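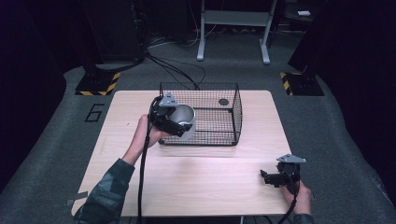
News > Dealer Network > Bumham dealers to take on light vans from the spring

Bumham dealers to take on light vans from the spring

Nurkine Motors has confirmed that its Bumham region dealers will begin selling and servicing the Fostari light van in May, ending an arrangement under which business customers were referred to a separate commercial outlet.

The change affects 10 dealerships. Each will receive a demonstration vehicle, a revised parts list and updated service pricing before the first customer orders are accepted. Dealers outside the region will continue under their present agreements until the end of the model year.

Moataz Bouazza, head of network development, said the decision followed a review of how small business owners buy their vehicles.

"Many of these customers already own one of our passenger cars and have it serviced at their local dealer," he said. "When they needed a van, we were asking them to start again with people they had never met, often in another town. They told us they would prefer to deal with one service desk, and we agree with them."

The Fostari will be offered in two wheelbases and two roof heights. The short wheelbase version is expected to account for most sales in the region, where florists, electricians and small delivery firms make up the greater part of the customer base. Both versions have a sliding door on each side as standard. A crew van with a second row of seats will follow later in the year – pricing for that model has not been set.

Service capacity

Seven of the dealerships already have a lift suitable for the long wheelbase van. The remaining three will have one installed before deliveries begin, with Nurkine meeting half of the cost. Until that work is finished, long wheelbase vehicles sold at those locations will be serviced at the Manríquez Avenue workshop, and customers will be offered a loan vehicle for the day.

Workshops will also open earlier for van customers. Drop-off will be available from 6:30 a.m. on working days, and every location will keep one evening a week, normally Tuesday, for routine maintenance by appointment. Mr. Bouazza said the early opening had been requested more often than any other change.

"A tradesperson who loses a morning loses a morning's income," he said. "Price matters to them, but they ask about time first."

Used vans and trade-ins

Dealers will be able to accept vans of any make in part exchange. Vehicles that meet the company's approved used standard may be retailed locally, and all others will be sent to auction through the regional remarketing office. Last year that office handled 2,078 vehicles, of which 170 were light vans. It expects the second figure to rise considerably once the new arrangement is in place, and has leased additional storage next to its existing lot.

Customers who place an order for a new Fostari before the end of the introductory period will receive a $1,000 credit toward racking, roof bars or other approved load area equipment. The credit applies to one vehicle per order and may not be exchanged for cash.

Existing owners

Owners who bought a Fostari through the former commercial outlet do not need to take any action. Warranty terms and prepaid service plans will transfer automatically, and service records will be available to all dealers in the region. Letters confirming the nearest authorized workshop will be mailed in the coming weeks. Customers who would like to use a different location may tell the service desk when they make their next appointment.

Dealer principals with questions about stock allocation or signage should contact the network development office through their usual area manager.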